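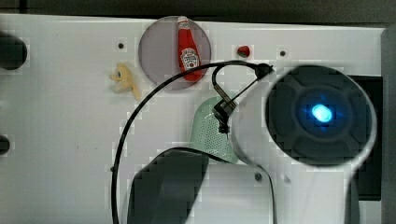 by Vasco Magalhães
Posted in: Stations, Buildings | 4 comments

The new ferry terminal in Kirkamby

I passed through Kirkamby on Sunday and had almost two hours between the bus and the boat, so I could finally look at the new ferry terminal without running. I wrote on this blog last year that I was afraid of this project. I was wrong in some points and right in others, and I want to put both down while I still remember.

For readers who don't live near here: the old terminal was a long brick hall with a green roof, built for the time when the boats to Clilside carried trucks. When the trucks moved to the bridge, the hall became too big. One half was closed with plywood and the other half had a ticket window, a kiosk and a very strong smell of diesel. I took my first boat in this country from that hall. I did not understand the announcements, and a lady at the kiosk wrote the number of the gate on my hand with a pen. So I am not neutral.

The architects are a small office called Seol. They kept the brick walls and the steel frame of the roof, and they took away everything between. The ticket windows are gone, the low ceiling is gone, the closed half is open again. You enter now from the town side through the same arch as before, but you see the water immediately, through the whole depth of the building. I stood there with my suitcase and people had to walk around me. In the old hall you could wait an hour and not know there was a sea outside.

The information board by the door says that the hall has 354 seats, and that there are 489 places for bicycles in the shed behind it. The second number surprised me more. The shed was maybe one third full, but it was a Sunday, and I am told that on a working day it is different.

What I liked most is the wood. All the benches are made of thick ash, with a back that is high enough to rest your head, and the edges are round. They are not fixed in rows. They stand in groups, some turned to the water and some turned to each other, and a few have a small table. A family next to me had a complete lunch there, with a cloth. The benches don't have the metal arms in the middle that stop a person from lying down. I noticed this at once, because I have spent nights in stations and I know those metal arms very well.

The light is also good. Seol put long windows on the north side of the roof, so it comes in soft and doesn't blind you when you try to read the departure screen. In August, when I came past the construction fence, the men were just lifting the glass, and I thought it would be like a greenhouse inside. It isn't. There are openings at the top that move by themselves, quite slowly, with a small clicking sound.

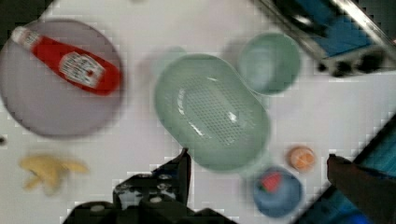

Now the points where I am less happy. The sound is one. Brick, glass and a concrete floor make a beautiful picture in a magazine, but each suitcase with wheels is a small train. When the boat from Clilside arrived and everybody came through the hall together, I could not hear the announcement for my own gate, and this time there was no lady with a pen. Gleice Vieira, who worked for many years on station buildings in Grordale and who reads everything I write here before I publish it, told me that the first drawings had felt panels hanging under the roof. They were removed when the budget was cut. She thinks they can still come later, because the hooks are in the steel already. I looked up and the hooks are there.

The second point is the signs. They are elegant, gray letters on a slightly lighter gray, and I needed some time to find the toilets, which are down a corridor behind the stairs. An older man asked me for the same thing, and then a woman with a stroller asked both of us. By the end of my two hours there was already a sheet of paper taped to the wall with TOILETS and an arrow, in black marker. I hope the architects come to see this sheet and are not offended by it.

Third, the kiosk. The new café is nice and the coffee is much better than before, I must say it. But it closes at 7 and the last boat leaves long after that. The old kiosk stayed open until the last passenger was gone. A person who works on the late shift in Clilside will sit in this very handsome hall with a vending machine. There is an empty room next to the bicycle shed with a counter and a water connection, and I asked at the ticket desk what it is for. The young man didn't know. He said other people had asked him too.

I also want to say something about the closed half, since several of you wrote to me about it. The painted wall with the map of the ferry routes has survived. It was behind the plywood all this time. They cleaned it but did not repaint it, so there are patches where you see only plaster, and two of the islands are missing. Beside it they put a bench facing the wall and not the water, and I thought this was a strange choice until I sat there. I found the route I took the first time, a thin blue line with the travel time next to it. The travel time is longer than today.

Gleice says that I forgive everything to a building if it has an old wall in it. It is possible. She prefers the station in Grordale, where they demolished everything and built new, and where, I admit, the toilets can be found. We have this discussion since years and neither of us moves much.

My boat left on time, from gate 4, and I only knew it because I saw the line of people. From the deck you see the hall very well, with the lights going on inside and the bricks still dirty from the old chimney. I took the outside seat even though it was cold.

Some practical things, as a few of you asked for the visit next month. The bus from Grordale stops now directly in front of the arch, no longer at the post office. The lockers take cards only. The stairs to the upper deck of the hall were closed with a chain when I was there, and the desk told me they wait for a handrail, so please check before you promise the view to somebody. If anyone goes in the evening on a weekday, write to me how full the benches are and if the arrow is still on the wall.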